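Search this site Enter keywords Go

Shared workshop in Trundwood builds its own grippers

The workshop on Betancur Street has owned one good drill press and 200 opinions on how to use it. Since March it has also had a robotics build, known to members as Rosix, which meets on Thursday evenings and runs until the lights go off.

Rosix wants an arm that can tidy a bench. Six members signed up, three still come, and the effort has so far gone into hand-held grippers with black fingers, worked by people who could pick things up perfectly well before. 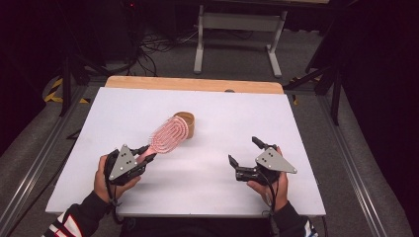
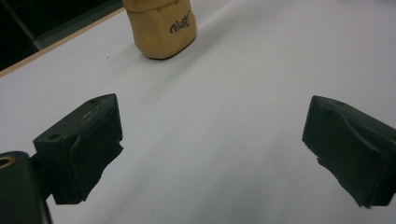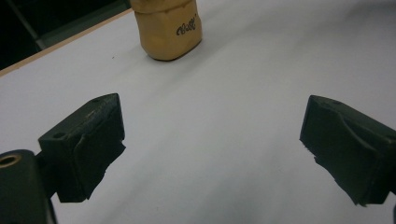
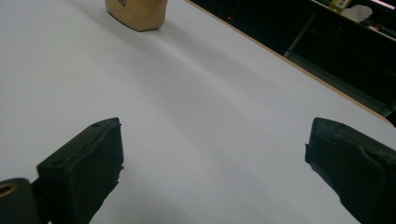 The budget was $200, most of it spent on screws in a size that fit nothing. The finger pads have been redone more often than the group cares to put in writing, and the current argument is over whether to glue the next set or tape it.

A rival build in Mitham is said to have an arm that moves by itself. Rosix members have asked which direction.

The workshop will open its doors to visitors next month. Anyone bringing a hairbrush should expect to have it borrowed.

Recent items
Mitham bridge closed again for painting
Trundwood library extends evening hours
Drill press sign-up sheet goes missing
Letters: the parking on Betancur Street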